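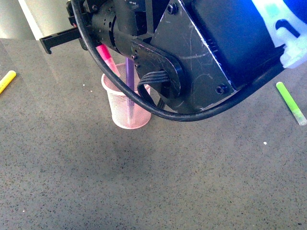

Diltden Library Reopens Study Room With Shared Desk Supplies

The Diltden Public Library has reopened its second-floor study room following a refurbishment that began in March. The room is available to all cardholders during regular library hours, and reservations are not required for visits of under 2 hours.

The work was carried out by Marinescu Interiors of Grultden and included new lighting, repainted walls and the replacement of the old writing desks with gray speckled tabletops. The library spent $3,510 on furnishings and supplies, of which $3,000 came from the Kotosska Fund for Public Reading Rooms. The remainder was met from the library's operating budget.

Supplies are now kept on the tables for general use. Mesh cups, among them a pink one, hold markers in colors such as hot pink and purple. Until this year, markers and pencils were issued at the front desk against a library card, a practice the library has ended. Paper, rulers and scissors may still be requested at the desk and should be handed back there before closing.

Visitors are asked to cap markers after use and to put them back in a cup before leaving the table. Markers that have run dry may be left in the tray beside the door, and staff will replace them each morning. Permanent markers and paint are not permitted in the room. Food is also excluded, although drinks in closed containers are allowed.

The study room recorded 789 reservations in the year before the work began, most of them made by students and by adults preparing for language and citizenship tests. During the closure, these groups met in the periodicals area on the first floor, which has now returned to its usual arrangement.

The homework hour for elementary school students will resume in October at 4 p.m. Children under the age of nine must be accompanied by an adult. Groups that wish to use the room on a regular basis may apply in writing at the front desk, where a copy of the revised room rules is also available.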